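객실 출입과 카드키: 숙박시설 운영 실무 4강 강의 노트

이번 강의에서 다룰 것
카드키는 편하다는 말로 시작하는 교재가 많은데, 누구에게 편한지는 잘 적혀 있지 않다. 제조사 자료를 읽을 때도 이 점부터 따져 보기 바란다. 오늘은 문, 손잡이, 카드 세 가지만 본다. 예약 시스템과의 연동은 다음 강의로 넘긴다.

1. 열쇠를 카드로 바꾸면 정말 싸지는가
금속 열쇠는 분실하면 실린더까지 갈아야 하고, 카드는 새로 발급하면 끝난다고들 한다. 절반만 맞는 말이다. 카드 한 장 값을 300원으로 잡아도 인쇄비, 발급기 유지비, 잠금장치 배터리 교체에 드는 인건비가 따로 붙는다. Bistar 숙소의 4월 정산표를 보면 재발급이 866장이다. 카드값만 계산하면 얼마 안 되는 것 같지만 프런트 직원이 재발급에 쓴 시간은 표 어디에도 없다. 이런 표를 근거로 절감 효과를 주장하는 보고서는 일단 의심할 것.

2. 카드의 앞뒤와 방향
카드에 로고를 크게 넣으면 손님이 방향을 쉽게 안다는 주장이 있다. 필자는 믿지 않는다. 로고는 홍보용이고, 방향 표시는 화살표가 한다. 화살표가 작거나 로고에 묻혀 있으면 손님은 문 앞에서 카드를 몇 번씩 뒤집는다. Ollunine 시안은 화살표가 로고 안에 들어가 있어 특히 나쁜 예로 꼽을 만하다. 접촉식과 비접촉식을 섞어 쓰는 건물이라면 안내문도 따로 써야 한다.

3. 손잡이와 판독부의 위치
Kuroda 안내서는 판독부를 손잡이 바로 위에 두라고 권한다. 근거는 적혀 있지 않다. 짐을 든 손님이 한 손으로 카드를 대고 같은 손으로 손잡이를 내려야 하는데, 두 동작 사이의 여유 시간이 6초라면 충분한가? 젊은 직원이 빈손으로 시험한 결과만으로는 답할 수 없다. 가방을 든 상태, 복도 조명을 낮춘 상태에서도 직접 해 보아야 한다.

4. 카드를 쥐는 자리
설명서 그림의 카드는 언제나 모서리를 얌전하게 잡고 있다. 실제로는 아래쪽 끝만 물리듯 잡히는 경우도 있고, 비스듬히 기울기도 한다. 인쇄면을 정면에서만 검토하면 옆에서 볼 때 글자가 얼마나 눌려 보이는지 놓치기 쉽다.

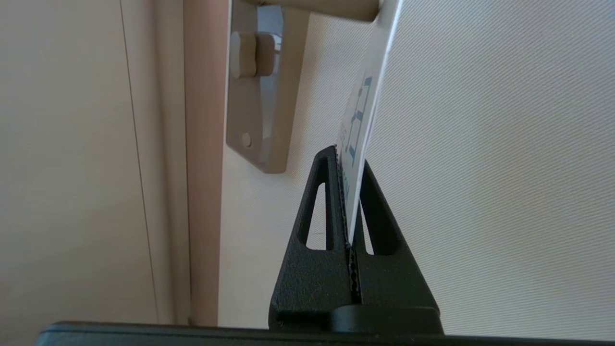
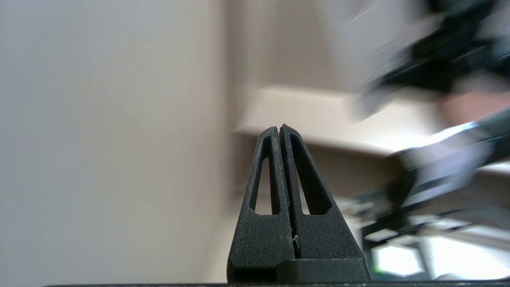 5. 분실과 보관
Clitari 약관에는 미반납 카드 한 장에 3,000원을 청구한다고 되어 있다. 이 금액이 회수율을 높인다는 자료는 찾지 못했다. 청구에 따르는 항의 응대까지 비용에 넣으면 오히려 손해일 수도 있다. 회수한 카드는 닦고, 이전 권한을 지우고, 그다음에 보관함에 넣는다. 순서를 바꾸는 숙소가 의외로 많다.

과제
자신이 묵었거나 일한 숙소 한 곳을 골라 카드와 손잡이의 관계를 한 쪽으로 정리한다. 제조사 홍보 문구를 그대로 옮긴 부분은 채점하지 않는다. 비용을 쓸 때는 출처와 빠진 항목을 함께 적을 것.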